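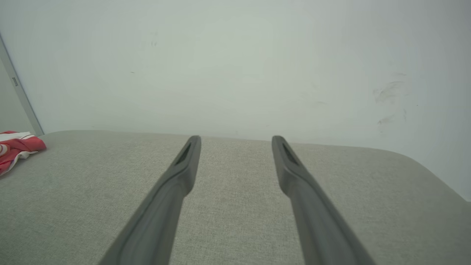
Notes from the common room
by Sanaa Benkirane

With Nowruz coming in March, many of us are cleaning at home, so it is a good moment to speak also about the sofas we share. I asked Mahnaz Ranjbar, who worked many years in upholstery, how to care for a pale woven fabric. Her advice is simple and I write it here the way she told me.

Vacuum the seat one time every week, with the soft brush. Go slowly along the back edge of the cushion and into the corners, where the crumbs like to stay. For a fresh spot, press a white cotton cloth on it and lift. Please do not rub! The weave becomes fuzzy and then the mark looks bigger than before. If water alone does not help, put 5 drops of mild dish soap in a bowl of lukewarm water, try it first on a hidden place, and let the fabric dry completely before you sit.

Mahnaz also asks that we don't leave colored cloths or clothes lying on a light seat, above all red ones. If they are a little damp, the color can pass into the fabric, and red is very hard to remove. A red and white thing bunched up on the cushion takes one minute to fold and put away.

Kamran Akbari has put a basket for forgotten items beside the door. What is still there at the end of March will go to the clothing collection.

The hand vacuum is in the closet next to the kitchen. Kourosh Azimi has the key, and Yaneth Inga has it when he is away. Please empty the dust cup after you use it.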